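Wiltine Mugs

README for the shared mug and tray records, kitchen subset

What is in here

Wiltine is a set of 385 short records about mugs: where they were put, what they were put on, and what they were put next to. It began as a way to settle an argument over whether mugs belong on hooks, on shelves or on a tray. The argument is still going, and now it has a file format.

Each record covers one arrangement on one counter. Mugs only. Teacups were dropped in version 2 after Halima Dauda pointed out that saucers tripled the work and told us nothing.

Files

records.csv — one row per arrangement
mugs.csv — one row per mug, linked by arrangement_id
notes.txt — free text from the annotators, lightly edited for tone
splits/ — 80 percent train, the rest held back

Typical contents

The tray records are the largest group and the one people ask for. Mugs on a tray tend to bunch up, and handles end up pointing every which way, including out over the rim. 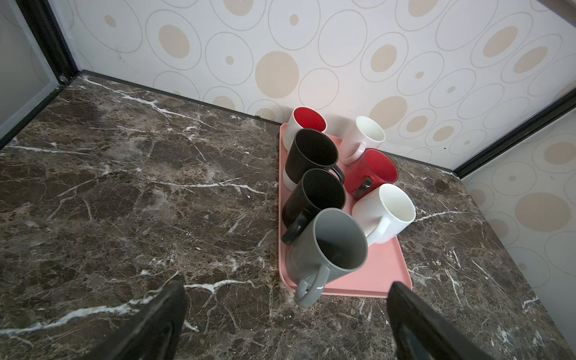
Demetitz Household Objects Group | Kitchens and Tableware

The pink tray on dark marble is a fair sample of the group: seven mugs, with black, white, gray and red all represented, and a white one that turns out red on the inside. Mugs like that last one are why mugs.csv has separate columns for exterior and interior color. We held out against the second column for most of a month.

Fields worth explaining

surface: what the tray or mug stands on. Stone with veins is "stone_veined" whatever the veins are doing.
handle_dir: left, right, front, back, or a pair of these. Always from the viewer's side of the counter. Ansel Nguyen-Tran labeled his first batch from the mug's point of view, and those rows have been redone.
over_rim: yes if any part of a handle passes the edge of the tray.
overlap: none, some, heavy. "Some" is doing a lot of work.

Known problems

Matte black mugs standing close together get merged into one mug by tired annotators. Check the row count before blaming your code.

"Gray" and "white" were assigned by eye. Nkechi Haruna and Ayodele Yusuf disagree on a number of rows and have each asked that this be recorded.

Wallpaper is not annotated. Several users have requested it. It is still not annotated.

Use and credit

Free for research and teaching. Please cite the Demetitz group and the version you used. Corrections go to Anouk De Bruijn, with the arrangement_id in the subject line. The next version is planned for December and will add bowls.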